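Home | About | News | Careers | Contact
Search this site: Enter keywords Go
Print this page | E-mail to a friend

Trestik crews rehearse home help jobs in simulation first

MEDIA RELEASE, March

Trestik has moved the training of its home help robots into simulated rooms, and the people who used to haul furniture around a test flat all day are now the ones designing the practice.

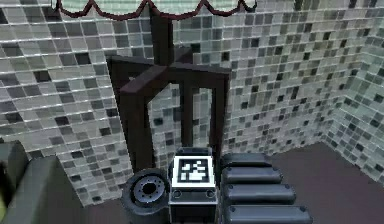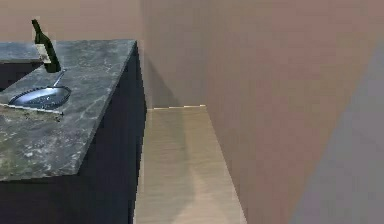 Simulated rooms: a lamp and tiled walls (first), a kitchen counter with a frying pan and a wine bottle (second).

The change began with a team of 13 at the Gittins workshop. Until last winter they spent most of each shift resetting rooms by hand, putting every pan and cushion back where it started before the next run. Now the resets happen in software called Clamaletti, and the crew has logged 2,261 practice runs with it.

"My knees are very happy, and so is my brain!" said Brynhildur Hauksdóttir, who leads the team. "I came here as a room setter. These days I argue with programmers about where a person would really leave a frying pan, and I usually win."

No jobs were cut. All room setters were offered 10 weeks of paid training, and most now work as scenario planners or run reviewers. Night shifts have ended, which was the most common request in the staff survey.

There's still plenty of work on the real floor. Anything that goes well in Clamaletti gets tried again in the test flat, and staff can stop a run whenever they like. Hauksdóttir's team has also written up 700 notes on the everyday habits and odd corners of real homes, and the programmers are working through them.

The Cedetti site will switch over next, beginning with its laundry crew.

Print this page | E-mail to a friend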